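Tenitz Street Laundry – Frequently Asked Questions

Do I need an account to use the machines?
No. Coins work, cards work, and the Silham app works on days when it feels like working. If the app takes your money and the washer stays quiet, leave your machine number at the counter and we'll refund you by Tuesday.

How big a load can I put in?
The large washers take 30 pounds. A wet king-size comforter has its own opinion about that, so give it a washer to itself. If you have to close the door with your knee, use 2 machines.

Which dryers run hottest?
The ones along the back wall. Customers will tell you it's the one by the window, and they will tell you with great confidence. They are thinking of the old one, which we replaced in May.
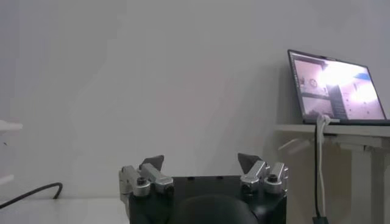 Metal blocks and two dark fingertip pads, close up.

Can I leave my laundry and go get lunch?
You can. After 30 minutes we may move a finished load into a basket if there's a line. We fold nothing, and we form no judgments about your socks.

Do you do drop-off service?
Yes, weekdays before 2 p.m. Adel Erraji runs the counter and will want to know about allergies, bleach and anything red. Please mention the red thing – he'll ask twice.

What happens to lost items?
They go in the bin by the door. We have more than 70 single gloves at the moment. If one is yours, bring the other and we'll believe you.

Is there parking?
Behind the building, off Tuvton Lane. The spaces marked Tahiri belong to the bakery, and the bakery is watching.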